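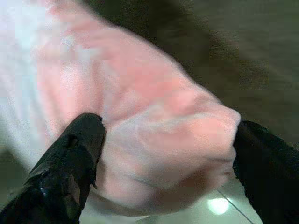 Robot Operators Wanted – Home Tasks Data Collection

Evby is hiring operators for its data collection site in Grakilville. The work is teleoperation: you guide a two-armed robot through ordinary household jobs, and the recordings are used to train a system that will later do the same jobs without an operator. No robotics background is needed. We train everyone from the start.

Posted: Jun 6, 2020
Location: Grakilville, ground floor of the Mayrhofer building
Openings: 13
Type: part-time, with full-time possible from November

What you will do

Each shift is built from short recordings called episodes. You get a task card with a start position and an end position, set up the furniture and objects to match, and then carry out the task through the arms. Current cards cover cushions and pillows, folding towels, clearing low tables, and putting shoes on a rack. Most episodes last under 2 minutes.

Soft items take up most of the schedule at the moment. Fabric bunches up in the fingers and slides out of them, and the system needs a lot of examples of both good grips and bad ones. A dropped cushion is still a usable episode if you recover and finish the task. Please don't stop the recording when something goes wrong. Mark it at the end and move on.

You will also:

Label each episode as complete, recovered or failed
Change the layout between episodes according to the card
Check that every camera is recording before you begin
Write a short note at the end of the shift about anything loose, noisy or slow on the robot

An experienced operator records more than 200 episodes a week. New operators are not held to that number.
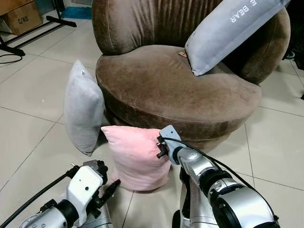 Cushion task at the Grakilville site, with both arms near the floor cushions.

What we ask for

Steady hands and patience with repeated work
Able to stand for most of a shift and move light furniture
Comfortable reading written instructions in English
Normal or corrected vision, including depth perception
At least 18 years old

Experience with game controllers, sewing, instrument repair or similar hand work is useful but not required.

Training and hours

Training is paid and takes 30 hours, spread over your first weeks. It covers safety, the emergency stop, arm control and labeling. After that you choose morning or afternoon shifts. There is a break after every block of episodes, and operators trade between arm control and layout work during the shift so that no one is on the controls the whole time.

Operators who finish training may also apply for shifts at our second site in Griritholm, where the kitchen tasks are recorded. Travel between the two sites is paid.

How to apply

Use the application form on the Evby jobs page and choose "Operator – Grakilville." Attach a resume and a few lines about any work you have done with your hands. Tell us which shift you prefer and when you could start. Applicants we would like to meet will be invited to a practical session on site, where you will try the controls on a simple pick-and-place card.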